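The House Rules Taped to the Wall
What I learned about good robot manners from a room with a bed in it

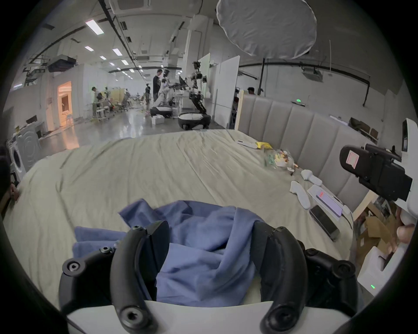
A blue cloth on the practice bed, between the gripper's fingers, with the rest of the workspace beyond.

Saturday, July 31, 2021

I've read a lot of robot safety documents this year, and I'll be straight with you, most of them put me to sleep by page four. So when the people at Clirkum told me their whole rulebook for home-task work fit on two sheets of paper taped by the door, I got in the car.

Clirkum does the unglamorous end of robotics. Picking up cloth, putting cloth down, doing it again on a bed with a wrinkled sheet. They work on a project called Doltitz, and the goal for Doltitz is 1,656 recorded cloth pickups before the end of September. They were at 951 when I visited. I asked if that was behind schedule and got a shrug and a cup of coffee.

Now, the rules. The first one is my favorite (and the one I'd steal for any shop): say it out loud before you move. If you're about to run an arm or drive a base, you call it, and you wait until you hear an answer. A nod doesn't count, and neither does a thumbs-up. I thought this would get old fast in a big open room with several people in it, but after an hour I was calling out "walking behind you!" like I'd been on staff for years.

Rule two covers hands. Fingers stay off the rig during a take unless you're the one holding the gripper. The sheet spells out what a take is, too: it starts when the operator says "going" and ends when the operator says "clear." There's no gray zone in the middle where you can reach in and fix a fold. If the cloth looks wrong, you stop, fix it and throw out the take. They lost most of a morning to that one back in the spring, I was told, and they still think it was the right call.

Then there's the stuff-on-the-bed rule, which started a real argument over lunch. One camp wants the sheet bare except for the cloth. The other camp says homes aren't like that, people leave phones and snacks and controllers lying all over the place, and a gripper that has only ever seen a tidy bed is going to be useless in my bedroom. The compromise as written: everyday items are fine if they stay up by the headboard and stay put for the whole set. Phones go face down, so a lit screen doesn't change the light from one take to the next. I side with the messy camp, but I'm also a person who sleeps next to a laptop.

Cables get a paragraph of their own. Anything with a cord has to run off the side of the bed, away from where the gripper is working. Same thinking for the floor, where wheeled bases get parked clear of the walking route, and packaging goes out at the end of every day. That last one, they told me, is the rule people break the most! Boxes pile up. I've never been in a workshop where they didn't.

The checklist for the gripper is short. Look at the screws at the base of each finger, look at the ones at the tips, open, close, sign the sheet. Every 400 takes somebody goes over them with a hex key whether they seem to need it or not. The number came from Stiltance, an outfit that swaps notes with Clirkum, and when I asked why 400, the answer was that 100 made everybody mad and they had to pick something.

I love that answer, because it's how so many working standards get made. The formal kind matter, and Clirkum keeps a binder of those as well. Every new hire spends a day with it. But the binder can't tell you who is standing behind the arm right now, and the taped-up sheets at least make you ask.

One thing I'd push them on is visitors. The sheets don't mention us at all. I got a friendly talk at the door and a finger pointed at the places I shouldn't stand, and then I was on my own with my notebook. The workshop guide from Kovács, which I reviewed in this column last winter, gives guests a marked spot and a buddy. I brought it up on my way out, and somebody grabbed a pen and wrote "guests??" at the bottom of page two.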